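Unexpected Gripper Release During Simulated Trials

The purpose of this entry is to record a fault that affected our simulated handling trials and to set out the steps taken in response. I have received several inquiries on the matter and consider it proper to answer them in one place.

The trials concern the grasping of flat, elongated objects on a cloth-covered table. In the course of 100 runs of the paddle task, the gripper opened without a command in 22. The arm continued along its planned path with nothing in its fingers, and the controller reported each of these runs as a success.

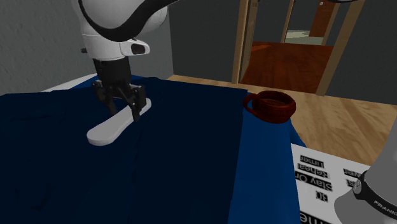
Rekha Salian reviewed the logs and traced the release to a timeout in the Karneo bridge, the software layer that passes commands from the planner to the simulator. When a message arrived late, the bridge substituted a default value for the missing one. The default value was "open." It had been set in September and was never reviewed.

The false success reports are, in my judgment, the more serious finding. The check compared the final position of the arm with its target and took no account of the object. On physical equipment, a dropped part would have passed without an alarm.

The bridge now holds the last valid grip command and stops the arm after 3 missed messages. The success check requires the object to be at the target. All earlier results that relied on the former check have been withdrawn until they are run again.

Filed under: Robotics, Faults and Corrections

Comments

Bahman Yazdani
Does the hold behavior also apply after an emergency stop?

Ningsih Santoso
We found the same default in our copy of the bridge. Thank you for publishing this.

Recent posts
Notes on Contact Settings for Thin Objects
Moving the Planner to Clumar
A Review of Our Stop Procedures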